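Ovisberg craft hall puts its white cones on the table, and the arguing starts

5 Oct 2026

The Raseck Hall in Ovisberg reopened its back workroom on Monday with fresh paint, working radiators and a long-delayed session on the one item every holiday table in town seems to require, the plain white cone.

For readers who have been spared, the cone is what sits under the thing you eventually put on the mantel. It becomes a tree, a gnome, a church steeple or, in the hands of the under-tens, a rocket with a face. Before any of that it is a tapered white lump with no opinions, and the hall has ordered enough of them to see the town through to March.

The order was supposed to be for 98. The hall's supplier, Miettinen, sells them by the carton, and the cartons do not come in 98s, so Ovisberg is now the owner of 1,000 cones. They are stacked along the corridor outside the restrooms, where they have already been mistaken for a public art project. One visitor left a favorable comment in the guest book.

Monday's opening session was billed as "Preparing the Surface," a title that did nothing for attendance among teenagers. It ran 45 minutes longer than planned, mostly on the question of whether a cone ought to be painted before it is decorated or left alone. The paint faction holds that bare white looks unfinished. The other side holds that the speckles are the best part and that anyone who covers them up should have bought a cheaper cone.

The speckles do have their admirers. They are tiny, gray and darker than gray, scattered over a matte surface that a generous person might call snow and a less generous one might call a sidewalk in February. They crowd together a little toward the lower half, a point the anti-paint people raised more than once. 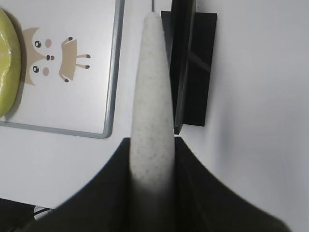
What goes on the cones

Glue was the second item, and feelings ran higher. The hall's printed guide recommends a white craft glue applied with a brush in a thin coat, left until tacky. Several regulars recommend ignoring the guide. Hot glue is allowed at the far table only, under a rule dating from last year's pine needle incident, the details of which the hall still declines to put in writing.

Felt, ribbon, buttons and dried moss are free with the workshop fee. Glitter is not. It is kept in a locked cabinet and signed out by the spoonful, and borrowers are expected to return what they don't use, in theory.

The hall also asks that people work from the bottom up. Rows of felt or paper should overlap like shingles, with the last piece wrapped over the rounded point. Starting at the tip is permitted, the guide says, "for those who enjoy doing things twice."

Finished pieces will go on show in the front room, where the shelves have been rebuilt after the Enine bequest of ceramic owls was moved upstairs. The owls had occupied the prime spot by the window since the hall opened and were not, by most accounts, pulling their weight. Anyone wishing to visit them may ask at the desk for the key.

Prizes, such as they are

There are 3 prizes this year: best tree, best figure and a new category called "other," created after the judges spent most of an evening last season deciding whether a lighthouse counted as a tree. First place in each receives a gift card to the hall's own supply counter, which means that a good portion of the prize fund is expected to come straight back in exchange for more ribbon.

Workshops continue on weekday evenings until the cones or the public give out. The fee covers two cones per person. Given the state of the corridor, anyone who asks politely may have a third, and anyone with a station wagon is invited to speak to the desk before leaving.

Entries must be labeled on the underside with a name and category. Pencil works best. Last year's labels in washable marker are still being deciphered, and a rather good snowman remains unclaimed in the office.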